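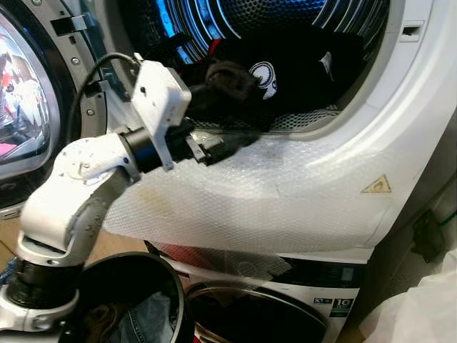
Strata by-laws on laundry were written for a building that no longer exists. Most date from when a flat had a trough, a line on the roof and a roster for it. A dryer stacked on a washing machine now does the same job in the footprint of one appliance, and the by-laws have little to say about it beyond a line on noise after 9 pm. At Darer, where I own a unit, that line is the entire policy.

The load itself has changed too. Dark, heavy garments hold more water than the sheets and shirts the old rosters assumed, and they run longer.
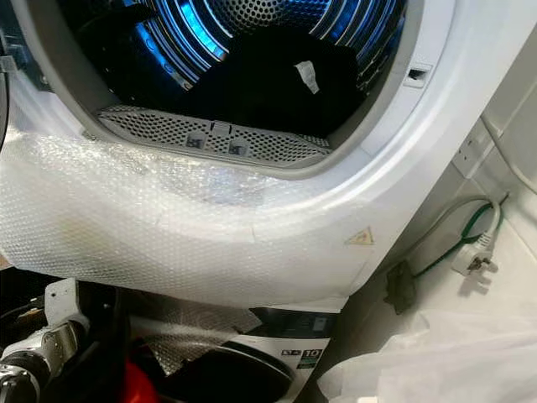

Where the cost lands

Shared power is billed by lot entitlement at Darer. Gopinath Hegde, who lives alone, pays the same share as a household of four. His objection, raised in February, was that metering each laundry point would cost about $500 a lot and settle the matter for good. I think he is right. The counter-argument from Tincuța Coman – that small sums do not justify meters – ignores the fact that small sums recur.

Thick cotton and anything with a long zipper and a lining will still be damp at the seams when the rest is done. A flat fee treats that extra cycle as free.
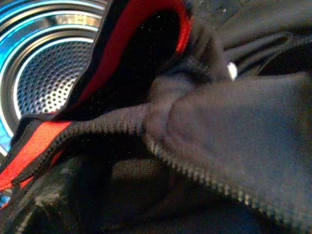 What the by-law should say

Meter the circuit, bill the lot, and drop the 9 pm rule in favour of a measured noise limit at the neighbour's wall. Existing machines should get 4 months to comply.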